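Word list for the Lerkari picture dictionary, food and kitchen section. It is kept as plain CSV so that schools can edit it in a spreadsheet.

Maintained by Evdokia Chrysikopoulos. The current list has 709 entries in 13 topic files. Entries for *banana*, *bowl* and *corn* are in `fruit.csv`, `kitchen.csv` and `vegetables.csv`.

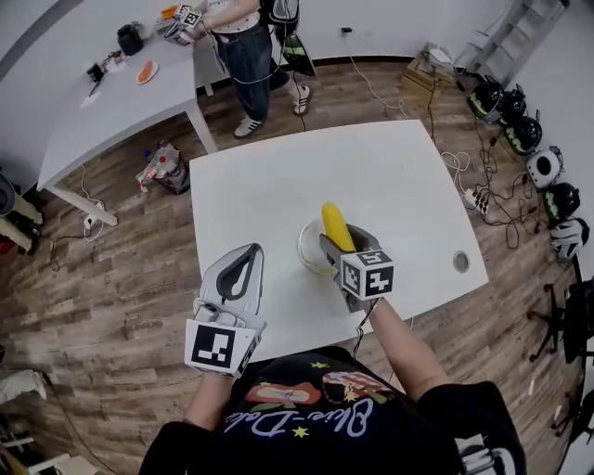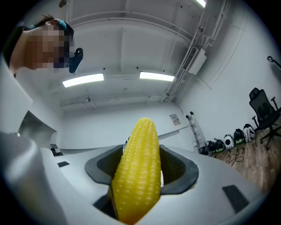 ## Columns

| Column | Contents |
|---|---|
| `word` | headword, lowercase, singular |
| `plural` | blank for mass nouns |
| `level` | 1 to 9, from the Fevance reading scale |
| `sentence` | one sample sentence, 30 characters or more |
| `note` | usage, regional names |

## Editing rules

- Save as UTF-8. Older copies of `drinks.csv` were saved in another encoding and the accents are broken.
- Put the sentence in double quotes if it has a comma in it.
- Use "ear of corn" in sentences. "Cob" goes in `note`.
- Don't reuse a deleted row number. The Falano worksheets still point to them.

## Known problems

- `plural` is wrong for several fish.
- Levels in `spices.csv` were guessed and need a second reader.
- "Eggplant" appears twice, once with a level and once without.

## License

Free for classroom use. Ask before putting the sentences in a printed book.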